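4. Execution Layer and Recovery Planning

The policy described in Section 3 outputs a chunk of joint targets for both arms. It has no view of whether the previous chunk did what it was supposed to do. We found early on that this matters more for bags than for rigid objects. A box that is missed by a centimeter is still where it was. A backpack that is missed by a centimeter has usually been pushed, and the opening is no longer the shape the policy was expecting. This section covers the layer we placed between the policy and the motor controllers, which we call Clodgate.

4.1 Contact regions from the wrist view

Clodgate takes in both wrist streams, the overhead stream and the joint currents. From each wrist stream it builds a map of regions the fingers may press on, regions they may close on, and regions to stay clear of. The map is rebuilt for every chunk and is never carried over, because cloth that has moved makes the old map wrong in ways that are hard to detect.

The hardest inputs are those where the whole view is one color. The rim, the lining and the pocket of a bag are often cut from matching cloth, and a color-based segmenter merges them. We therefore train the region head on edges: piping, bindings, zipper lines and changes in weave. Depth is used as a tie-breaker only — at close range it is too noisy on mesh to be trusted by itself. 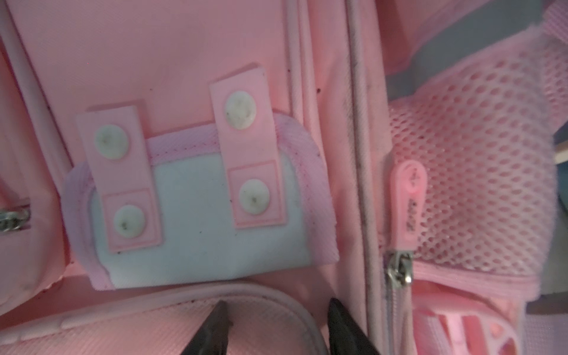

Figure 4. Wrist view at the rim of a backpack. The padded edge next to the fingers is the target region; the mesh pocket and the zipper pull are in the keep-clear class.

Zipper pulls are kept clear during rim grasps for a practical reason. A pull caught between the fingers gives a current reading very close to that of a good grasp on folded cloth, and the controller then lifts the bag by its zipper. When the task is to move the zipper, the classes are swapped and the rim becomes the keep-clear region. The swap is a single field in the task file and does not need a new model.

The region head was trained on 735 labeled wrist frames. We labeled them in Pindov, our in-house annotation tool, which lets the annotator draw along a seam and fills the region on the chosen side. Annotators were told to leave a region unlabeled if they could not decide which layer of cloth was on top. Unlabeled pixels are masked out of the loss. At run time the same ambiguity shows up as low confidence, and the planner treats low-confidence pixels as keep-clear.

4.2 Choosing where to re-grasp

When a chunk is rejected, the arm backs off along the path it came in on and the planner picks a new contact point. Candidates are sampled along every edge the region head has marked as graspable. Each one is scored on three terms: the confidence of the region, the angle between the fingers and the local edge direction, and how much the other arm would have to move to stay out of the way. The weights were set by hand and were the same for every bag.

Our first version also had a term for the expected stiffness of the edge, looked up from the class of the part. Handles and webbing scored high, and the planner became too fond of them. On a bag lying on its side it would go for a strap end every time, even when the task was to open a compartment on the far side.
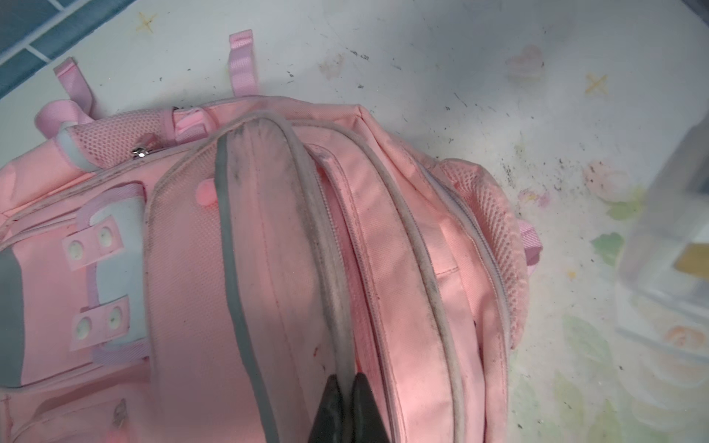
Zoia Pavliuk argued, on reading a draft of this section, that the stiffness term should not have been dropped outright. In her view the fault lay in using one value for a whole class, and a strap that is under load ought to be scored differently from one that is slack. We agree that this is likely the better model. It would need an estimate of tension, and we do not have one that works from the wrist view alone. The results in Section 5 are all without the term.

Kelly Yeoman raised a separate point about sampling. Candidates spaced evenly in the image are not spaced evenly on the cloth, so an edge seen at a shallow angle gets too few. The current version samples by length along the edge after projection to the work surface. This is still an approximation where the edge rises off the surface, but it removed the worst cases.

4.3 Sharing the space between the arms

With both arms working on one soft object, the usual approach of giving each arm its own half of the cell is of little use. The wrists need to be close together for most of the task. We model each arm as a chain of capsules and check distance between the two chains at every planned step, with a larger margin for the wrists to allow for the cable loops.
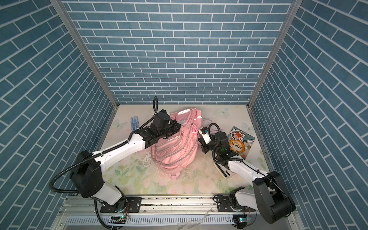
The check runs at 500 Hz on the controller machine, separately from the policy process. If the margin is broken, the arm with the lower priority holds its position and the other carries on. Priority goes to whichever arm is in contact with the bag. If both are in contact, priority goes to the arm that made contact first, on the grounds that it is probably the one keeping the bag open.

Holding position is not always harmless. An arm that stops while pulling on cloth keeps pulling, and the load rises as the other arm moves away. We added a current limit to the hold state. When the limit is reached, the held arm is allowed to drift toward the bag along its last direction of travel until the load falls. Drift is capped at 2 cm, after which the whole step is aborted and both arms open.

4.4 Step order and roles

Roles are assigned by a small state machine, which we call Tkachuk in the code release. It knows two roles, holder and worker, and it will not let the worker start until the holder's contact has been confirmed. A typical state has the left gripper as holder, touching the raised upper part of the bag, with the right gripper as worker, open above the lower front. The overhead view in that state also shows why the free-space map cannot be left out: a light blue box-shaped object lies just to the right of the backpack, and the right forearm extends over a calculator-like device on the table.
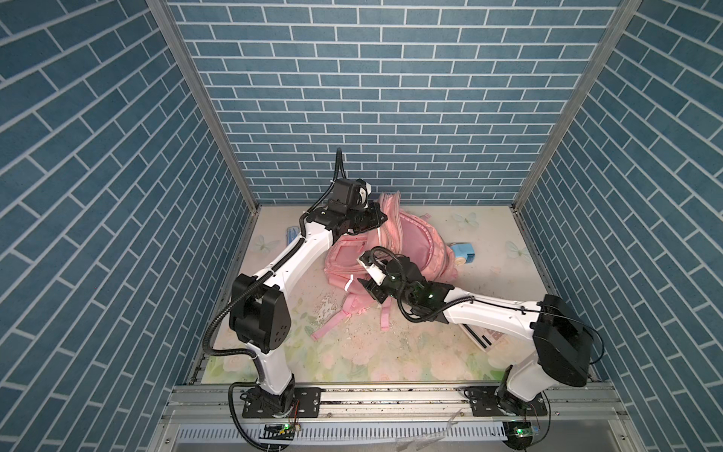 Role changes are the most fragile part of the state machine. A change is requested when the worker's next target is outside its reach or when the forearm would have to pass too low over something on the table. In the overhead view above, the keyed device is largely covered by the right arm, so its outline has to come from an earlier frame. Clodgate stores outlines of rigid items for this purpose and marks them as stale once the arm covering them has moved away. Cloth outlines are never stored, for the reason given in 4.1.

Before a role change goes through, the new holder must make contact while the old holder is still closed. Only then does the old holder release. If the new contact is not confirmed within 2 seconds, the request is dropped and the planner goes back to the candidate list with that point removed. The log records the dropped point together with both wrist frames, and these logs were the source of most of the fixes described in this section. They can be replayed offline against a changed planner through the Cluvgate viewer, with the arms powered down.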